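Home | Workshop | Gallery | Parts | Contact

We use cookies to keep this site working. Accept | Settings

Control Panel Boards: Gallery

Sat 12 February
By Yamila Garrido

The Kevport workshop keeps a set of control boards for teaching basic panel layout and for checking how parts hold up under repeated use. The current layout was drawn up by Kalevi Rantala last August and replaces the older Kokkonen wall panel, which was fixed in place and could only be reached from one side. The new boards lie flat and can be turned to any angle.

This page collects views from the bench with short notes on the parts. Wiring notes and the parts list are kept on the Workshop page. Readers looking for the older wall panel will find it in the archive under Kokkonen.

Floor and clearance

The work area is kept clear before a board is set out. Leads and loose hardware go back in the Gresex drawer unit at the end of each session, sorted by length.

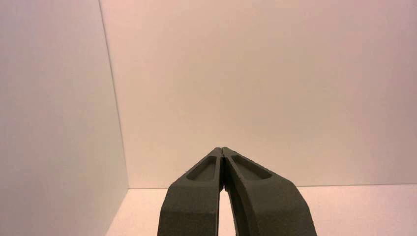 A pale floor was chosen when the room was refitted. Small screws and washers show up well on it, and the finish has held up to regular mopping. The previous covering was dark brown and speckled, and a dropped M3 washer could take most of a coffee break to find. Floor paint was supplied by Tekier in one coat type only - no primer was needed on the existing surface.

Board, assembled

Panels join along the gray borders with notched tabs, in the manner of a jigsaw. A single panel can be lifted out for service and the rest stay together. The sliders share one printed scale, 1 to 5, set between the two tracks. Both knobs are white with a blue triangle as the pointer. 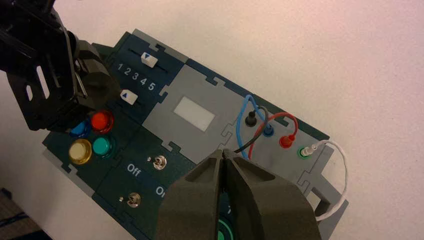
Push buttons are grouped by function and told apart by color: red, blue, cream and teal-green. Each cap is domed and sits in a collar of the same color, so a worn cap is replaced together with its collar. Caps are logged by number of presses and inspected every 1,000. The longest-running cap in the log stood at 1,572 presses at the last inspection, with no change in travel.

The toggle switches are the standard silver lever type with printed On and Off labels. Labels are printed in white on the dark teal panels. An earlier batch used pale gray lettering, which was hard to read under the bench lamps.

Jacks are the banana type. Patch cables are checked for continuity after every 100 insertions, and any lead that reads open is cut up for scrap the same day. To date 215 leads have been checked. Most faults were at the strain relief, a few at the solder joint. Replacement plugs are ordered in black, blue and red.

Notes on slider friction will be added when the second set of tracks has been measured.

Sign up for the workshop newsletter. Enter your email address. Subscribe

Previous gallery | Next gallery | Back to top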